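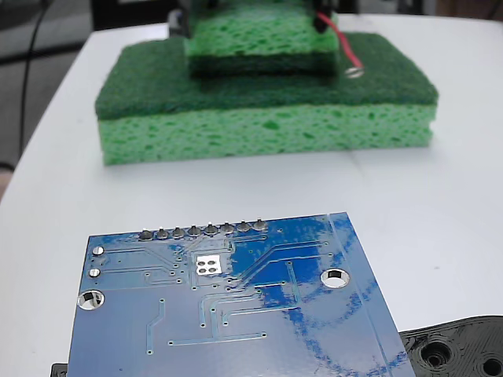 Category: Course notes > Handling and gripping

Notes for session 2: comparing grippers without fooling yourself

Read this before you touch the arm. Most of it is about what you should refuse to believe, including things you measured yourselves.

Start with the sponge. Every gripper demo has one, and I would like you to ask why. A sponge gives way. If the fingers close a few millimetres too far, it squashes. If they meet it at an angle, it squashes unevenly and stays put. The pores and the rough scouring side both help a finger hold on. So when a seller shows you a sponge going up and coming down on top of another sponge, you have learned that the fingers open and close. You have learned very little about force control, and nothing at all about what happens with an egg cup or a steel bolt.

We use sponges in this course too. They are cheap and they don't mind being dropped. But a sponge pick is a check that the rig is alive, and I won't mark it as a result.

What we are comparing

The two-finger gripper we have been using, against the Tornia hand with the softer pads. The Tornia leaflet says its fingers "adapt to any household object". Cross that sentence out in your copy. "Any" can't be tested and "household" isn't defined. Write down the objects you will use before you start, and don't swap one out halfway through because it is giving trouble. Last April a group dropped the glass jar from their list after it slipped on the first few tries, and then reported the best score in the room. They were quite open about it, which is the worrying part. They thought they were tidying up.

How many tries

Do 20 picks per object, per gripper. It is a dull afternoon. If one gripper manages 19 and the other 17, you haven't found a better gripper, and please don't write that you have. A gap of two picks at that size can come from nothing more than where you happened to put the object down. If you want to argue over small gaps you need far more picks than we have time for. The Koivisto report, which is in the reading pack, used 900 per object, and even then the authors hedge more than the people who quote them do.

Mix the order. If you run all of one gripper in the morning and all of the other after lunch, you are also comparing morning with afternoon. The pads get dirty and the motors warm up. You get better at placing things too, and that one is the hardest to spot in your own work.

What counts as a pick

Agree this in writing before the first try. My version: the object leaves the table, stays in the fingers while the arm moves to the second spot, and is let go without falling over. Some of you will want to give half marks for a pick that slips and is caught again. Don't. Half marks always seem to go to the gripper people like.

For stacking, say how much of the top object has to rest on the one below. Say also when you look. A stack that stands while the fingers are still touching it is being held up, and you can't score it until they have opened and moved clear.

Wires and sensors

Some of you are keen to add touch sensing. Fine, but a sensor on a finger means a wire on a finger, and a wire pulls, catches and drags across whatever you are picking up. Run a set of picks with the wire fitted and the sensor switched off. If the score changes, the wire is part of your experiment and has to be in your write-up. Eetu Pitkänen's notes from the Flestside trial have a page on this and are worth the trouble of reading, though I think he is too kind to the sensor at the end. His two curves lie on top of each other for most of their length.

Check for bare ends and loose terminals before power goes on. Keep them off any circuit board that is out on the table, and keep the boards off metal. I have lost one controller this way and don't mean to lose another.

Cameras

The Nundside set-up puts its camera close to the fingers. It gives you a good view of the contact and a poor one of everything else. A person scoring from that view alone will miss an object tipping on the far side. Score from the room, by eye, and use the recording to settle arguments. Whoever scores should not be the one who wrote the grasping code.

On life claims

You will see "tested to 3000 cycles" on one of the sheets in your folder. Cycles of what? Opening and closing on empty air is a cycle. So is lifting a full bottle. The sheet doesn't say, and when Apolinar Arellano wrote to ask, the reply was the same sheet again. Treat the number as unknown until someone tells you what was in the fingers.

To hand in

Your object list, with the time you fixed it. Your rule for a good pick. The raw scores in the order they were taken, failures included. One page on what you think the scores show, and one paragraph on what would change your mind. I read the paragraph first.

If your answer is that you couldn't tell the two grippers apart, write that down and hand it in. It can get full marks.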